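Prayers and Readings in Everyday English: Frequently Asked Questions

These questions come up most often from parishes in the Tuhumury deanery that are moving to the new prayer and reading texts. If yours is not answered, write to the liturgy office at the address in the parish mailing.

GENERAL

What is changing?

The deanery is replacing the service booklet it has used for the past generation. The new booklet has the same order of service. The wording of the opening prayers, the confession, the responses after the readings, and the closing blessing is different. The hymns are not affected.

When does it start?

Parishes may begin in May. Each parish picks its own starting point, as long as the new texts are in use at all regular services by the first week of Advent. Please do not mix old and new texts in the same service.

Does this change what we believe?

No. The creed is the same creed. The translators worked from the same source texts as before and aimed for sentences that can be understood the first time they are heard. Where the old booklet used a word that has drifted in meaning ("prevent" for "go before," for instance), the new one uses the current word.

Who did the translation?

A working group led by Kai Albers prepared the drafts. Eight parishes tried them out at Sunday services for a year and sent in comments. The group received 563 written responses and read all of them. Many asked for shorter lines in the parts said together, and most of those parts were shortened.

Is the Lord's Prayer different?

The booklet prints two versions side by side, the traditional one and the modern one. The parish decides which to use. A parish can use one in the morning and the other in the evening if that suits the people who come. Whoever is leading should say which version it will be before the prayer begins.

What happened to "thee" and "thou"?

They remain in the traditional Lord's Prayer and in hymns. Everywhere else they are now "you."

Why does the confession have a pause in it?

The pause was always in the instructions but was printed in small type and often skipped. It now has its own line. Leave enough time for people to think. The length is up to the person leading.

Can we keep using the old booklet at funerals?

Yes. If the family asks for the older wording, use it. Keep a set of the old booklets for this purpose. The same applies to weddings where the couple requests it in advance. 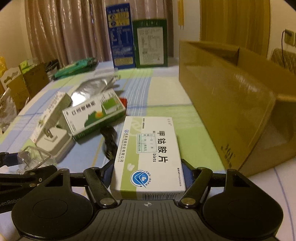 VISITING THE SICK AND HOMEBOUND

Is there a separate text for home visits?

Yes. It is a folded card called Praliven, and it contains a short greeting, one psalm, a prayer for healing, the Lord's Prayer in both versions, and a blessing. It can be read in full in a few minutes. The large-print edition has the same page breaks, so two people can follow along from different copies.

Who may lead it?

Any visitor approved by the parish. The blessing at the end is printed in two forms, one for clergy and one for everyone else. The second begins "May the Lord bless us" and is marked with a line in the margin.

What if the person is too tired for the whole card?

Use the greeting, the Lord's Prayer, and the blessing. The psalm can be left for another visit.

Are anointing prayers included?

No. Those are in the clergy book.

Can the card be used in a hospital?

Yes. Check in with the ward first and keep your voice low if there are other patients in the room. Ask before praying, even if you have visited the person many times.

ORDERING AND COPIES

How do we order booklets?

Through Ustilora, the supplier that printed the old ones. Booklets are packed in boxes of 200. Small parishes can share a box with a neighbor. Tell the liturgy office and it will put you in touch with another parish looking to do the same.

Can we print our own?

You may print weekly service sheets that quote from the booklet, up to 1,000 copies per service, with the acknowledgment line from the inside back cover. Reprinting the whole booklet requires written permission.

Can we show the words on a screen?

Yes, on the same terms as the service sheets. Slides for the fixed parts of the service are available from the liturgy office. Please keep the line breaks as they are, as people have trouble speaking together when the breaks move.

Is there music for the new responses?

There are two settings. The simpler one, Moven, was written for congregations without a choir and can be sung unaccompanied. The other has parts for choir and organ. Existing settings of the old words may be kept until you have learned one of these.

What should we do with the old booklets?

Keep the set for funerals and recycle the rest. Some people may want to take one home, and they are welcome to.

Will there be a children's version?

A draft is being tested in Sunday schools now. It uses the same responses as the adult booklet so that families can say them together.

Where do we send corrections?

If you find a misprint, send the page number and the line to the liturgy office. Known errors in the first printing: on page 8 the second response should end with a period, and the evening psalm is missing its verse numbers.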